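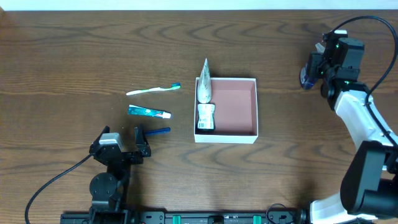 I have been threatening to make up a proper guest box for months, and this week I finally got on with it. My friend Inmaculada Palacios is coming to stay for 3 nights, and the last time she slept here she rang me from the train to say she'd left her toothbrush at home, her face cream on the bathroom shelf and her sponge bag, as far as she could tell, in the hall. I sent her off in the dark to the corner shop at twenty to ten. She came back with a child's toothbrush (it had a dinosaur on it) and a packet of crisps.

So, a box! My first plan was a basket, a pretty one, and I went all the way to Grenura to look at baskets. They do lovely ones but everything falls through the holes or lies down flat at the bottom and you end up rummaging. Then I remembered a square white box I'd kept in the wardrobe, pink on the inside, quite a soft dusty pink, far too nice to put out with the recycling. It once had a scarf in it from my cousin Rosalía Vallejo and I'd been saving it for something. I gave it a wipe and carried it to the table with everything I'd been hoarding in the bathroom cupboard, and got going.

The hoard was a bit shameful. I buy toothpaste whenever it's on offer, so there were more tubes than one household needs, and a bag of hotel minis going back years. I threw out anything that had separated or smelled of crayons. There was one shower gel from a hotel in Robles which I'm fairly sure has since become flats.

What I've learned about packing a square box is that you want to start along one side and work across. I used to fling the big things in the middle and poke the little ones round them, and then the minute somebody takes out the shampoo the whole lot slides about. Now I start with the left-hand wall. The silvery white and green tube went in at the back, wide end down, with its pointy top sticking up over the rim, and the little white one went in front of it in the corner. They keep each other company quite nicely. The tube does mean the lid won't go on, but a guest box doesn't want a lid. People won't lift a lid in somebody else's house. I certainly don't, I just go home with dry elbows.

Toothbrush and toothpaste I like to leave until the bottles are sorted, then lay them where they're easy to grab. I'd picked the white and green brush to go with the tube, which I know is silly, and the toothpaste is teal, so by accident the whole thing had a sort of seaside look against the pink. I was very pleased with myself and made tea.

A few more bits are going in before she gets here:

A flannel, rolled up and stood on end.
Plasters, the fabric kind.
A hair tie or two, they vanish otherwise.
Cotton buds in an old jam jar.
A small bar of the Jusavia soap, still in its paper.
Paracetamol, just a strip.

I did wonder about a disposable razor but I can't decide if that's thoughtful or a bit pointed. Same with deodorant. Rosalía says put both in and stop fretting, and she has people to stay far more often than I do, so perhaps I will.

Cost me next to nothing, by the way, apart from the soap. You could spend 20 pounds on one of those ready-made guest sets and get half of this plus a shower cap. I have never in my life met anyone who used the shower cap.

The only thing left to settle is where it lives. The bathroom windowsill is too narrow and the top of the chest of drawers in the spare room is full of my sewing, which I've promised to move by the time she arrives. I think the chair by the bed, then, with the towels folded underneath it. If Inmaculada turns up with a fully packed sponge bag after all this I shall be quite cross.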